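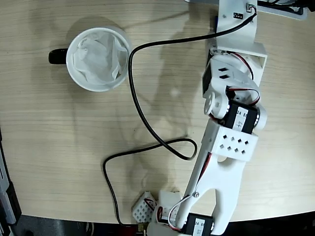
Contrôle avant mise sous tension, poste Kidgate, 1/26/22. Zone de travail dégagée : à revoir, le long câble noir serpente sur la table près de la tasse, à fixer avant tout mouvement ! Vis des supports : OK, très beau montage. Arrêt d'urgence à portée de main : OK. 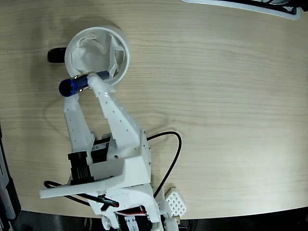
Pince fermée sur l'objet bleu, au bord du récipient blanc.

Vitesse limitée à 60 % : OK. Mains hors de portée des doigts : OK, bravo à l'équipe ! Prochain contrôle en juin.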